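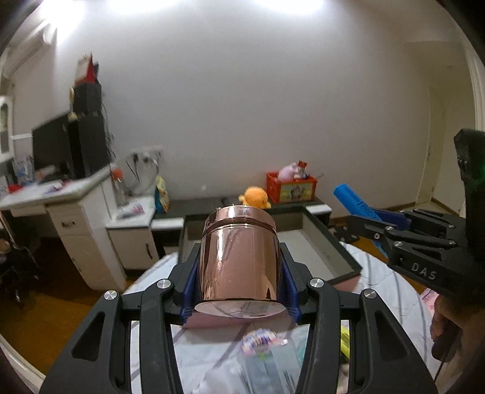
Attachment 1 on ticket 241: rose-gold canister in the blue pads, second gripper on the right with the blue tube.

Ticket 241
Subject: Which spares do we really need before the July order goes in?
Opened by: Sânziana Stanciu
Queue: Harnen equipment desk
Status: closed

Sânziana Stanciu, 9:10 am
Hi all! I'm opening this as a support ticket because half of it is a fault and half of it is a shopping question, and I can't untangle the two. We have 2000 left in the equipment line for hand-held grippers and whatever hangs off them, and I have to send Boltcombe a list before the July order closes. My first instinct was to blow the lot on one more complete gripper. Then the shiny canister started sliding on us, and now I'm wondering if we should be buying pads and keeping the rest in our pocket.

What I'm seeing: the canister goes in fine, I close the jaws, I lift, and maybe it stays and maybe it creeps down until the base is nearly out. Cardboard packages are no trouble at all. Plush toys, no trouble (you could pick those up with chopsticks). It's the smooth polished stuff that gets me. Both grippers do it, so I don't think I have one bad unit.

Things I've tried so far:
Wiped the pads with a damp cloth and let them dry. Better for a little while, then back to creeping.
Gripped higher, up by the groove near the lid. Worse, and the lid worries me.
Swapped the left and right pads. No change that I could feel.
Squeezed harder. My hand hates this one.

Could somebody tell me if this is a worn pad, a loose linkage, or me?

Andri Reisinger, 9:42 am
Morning! Nice clear picture, thanks. Before you spend anything, please check the four pivot screws on the jaw linkage. If one has backed out even a touch, the two pads stop meeting flat and you only get contact along one edge. Hold the gripper closed on nothing, put it up against a window and look for a sliver of light between the pads.

Also, how old are the pads? I have the delivery note for the grippers but nothing for pads, so I'm guessing they're the ones that came in the box.

Sânziana Stanciu, 10:25 am
They're the ones that came in the box, yes. I didn't know you were supposed to change them!

Window test done. Gripper one has light along the bottom edge. Gripper two is closed all the way down, which surprised me given that it slips too. I snugged up the screws on gripper one and the light went away, and the canister held for three lifts in a row and then crept on the fourth. So that's an improvement, but I wouldn't call it fixed.

Andri Reisinger, 10:51 am
Okay, then I think you had two problems stacked on top of each other. Loose screws on one, tired pads on both. Run your thumbnail across a pad. If it feels glassy, it's done.

Sânziana Stanciu, 11:04 am
Glassy. Both of them. Ugh.

Bienvenido Samonte, 11:30 am
Jumping in from the budget side, hope that's all right. Boltcombe quotes 50 for a pair of pads, and they charge shipping per order, so please don't order one pair now and another in a month. Last year we did that with cables and paid more for the courier than for the cables.

Can I get a guess at how long a pair lasts? I need something to put in the running costs column. At the moment that column says zero, and I've been asked about it.

Sânziana Stanciu, 1:15 pm
Fair question and I don't have a great answer. I never wrote down when we started using them in earnest. If I plan on each gripper needing a fresh pair every quarter, that feels safe to me, and if they last longer we just order less next time. I'd rather have pads in a drawer than stop work for a week waiting on a parcel (which is exactly what happened when the Pană charger died).

So here's my new draft of the list. Eight pairs of pads, which gets both grippers through a year and comes to 400. One set of pivot screws for each gripper, price to be confirmed. A small tube of thread locker, which I'll buy locally. Everything else stays unspent until we know if a third gripper makes sense.

Andri Reisinger, 1:38 pm
Good list. I'd add a proper small screwdriver and keep it with the grippers. I bet you did those screws with whatever was in the kitchen.

Sânziana Stanciu, 1:41 pm
I'm not answering that. (Yes.)

Bienvenido Samonte, 2:20 pm
Approved for the pads and screws. On the third gripper, bring it back with hours of use on the two you already have. If they're both busy most of the day I'll argue for it myself, but I can't do it on a feeling.

Sânziana Stanciu, 2:34 pm
Deal. I've taped a sheet inside the cabinet door for start and stop times, plus a line for pad changes so we have a real number next year. Order goes to Boltcombe this afternoon. Closing this one, and I'll open a new ticket when the pads turn up and I've tried the canister again.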